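### 1/
Bekix, the soccer scarf label, wants me to preorder its new run. I've read the pitch twice and I have questions, so here goes. Long one, mute me if you don't care about scarves.

### 2/
The pitch: 500 scarves, "small batch," ships in November. You pay the whole price today. There's no mention of who is knitting them or where. The last brand I asked about that told me it was "a trusted partner," and the trusted partner was a catalog.

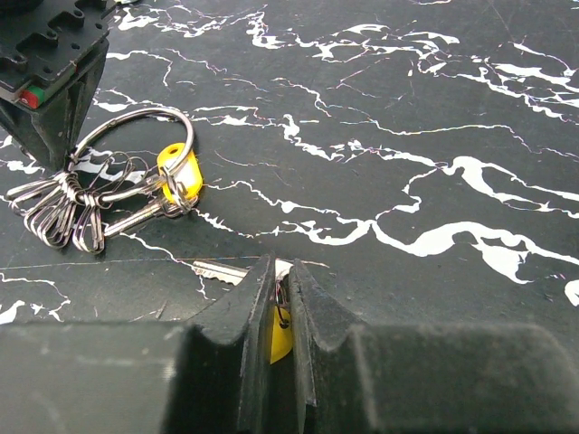

### 3/
The founders' page says the idea came up at halftime in a bar. Fine. They all come up at halftime in a bar. I would trade the bar story for one paragraph on yarn weight.

### 4/
Small batch compared to what? Tello did 200 of its keeper scarf and called that "a limited release." Then it did 200 more. Mine still has the number card in it. I assume somebody else has the same number on theirs.

### 5/
Talha Malik replied to say I'm being unfair and that small labels need preorders to pay the mill. I know they do. Then say that! "We can't afford the run unless you pay up front" is a sentence I would respect, and I might even send money.

### 6/
Also, the refund policy. Bekix says refunds are possible "until production begins." When does production begin? I wrote to ask on July 22, 2025 and got an auto-reply with a discount code.
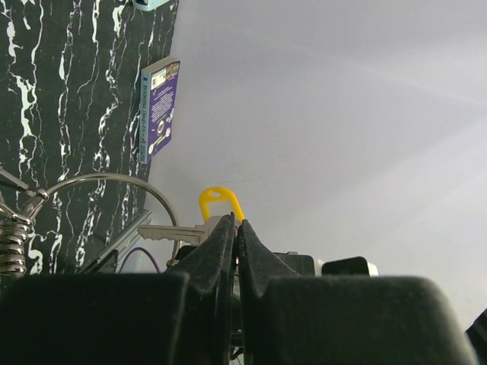 *Silver key, toothed end to the left.*

### 7/
Yhon Echeverri pointed me to Suven, which posts its mill invoices with the prices blacked out. Better than nothing. I'd like to see the prices, but I'd settle for the dates, and those are there.

### 8/
And please stop with the "heritage" stripe. The company is nearly 2 years old. My winter hat has more heritage than that and it came from a gas station.

### 9/
For comparison I dug out my Wemier scarf. Plain acrylic, ugly badge, no story on the tag at all. It's been through the washer more times than I'd admit to the people who made it, and the fringe is still on.

### 10/
So no, I'm not preordering. If the scarves show up in November and people post close-ups of the edges, I'll look again and pay full price like anyone else.

### 11/
Someone just asked if I'm going to use the discount code. It's for 2 scarves minimum. I only have the one neck.

### 12/
If anybody at Bekix does answer the production date question, I'll add it under this post.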